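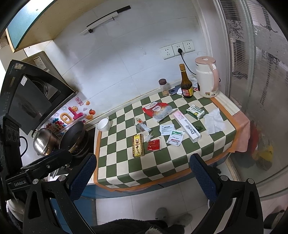

Fig. 1. Counter with checkered cloth, small packaged items, front section.

**Birthorpe kitchen counter: sorting meeting, November**

Attending: Vasanthi Dewan (chair), Martti Kiiskinen, Shiuli Mondal (minutes). Apologies: Tharindu Majumder.

**1. Previous minutes.** Accepted. Item 4 (shelf liner) carried over.

**2. Sachets.** The two white sachets are to be stored together in the medicine drawer. MK asked for them to be kept in the original packaging. Agreed. Any sachet with an unreadable date goes to VD before disposal.

**3. Boxes.** The yellow box and the long box marked "Doctor" do not fit upright on the 14 cm shelf. Both to be stored flat. The red packet goes in the same tray as the yellow box.

**4. Wrappers.** Crumpled clear plastic to be checked for contents, then discarded. SM to do this at the counter.
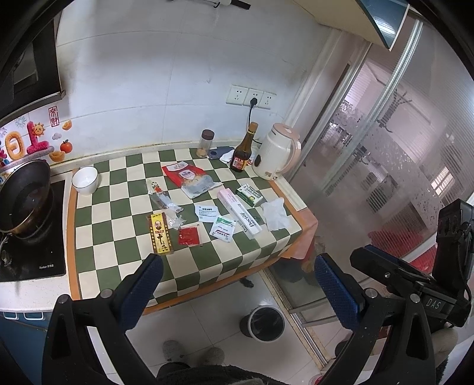
Fig. 2. Same counter, with jar at the back and glove at right.

**5. Back of counter.** Glass jar with dark brown lid: contents to be labeled. MK proposed a 24 mm label. Agreed. The folded white cloth moves to the linen shelf.

**6. Glove.** Disposable; discard.

**Actions**

- SM: items 4 and 6
- MK: jar label, shelf liner quote from Rilura
- VD: drawer dividers, 200 mm

Closed 19:14.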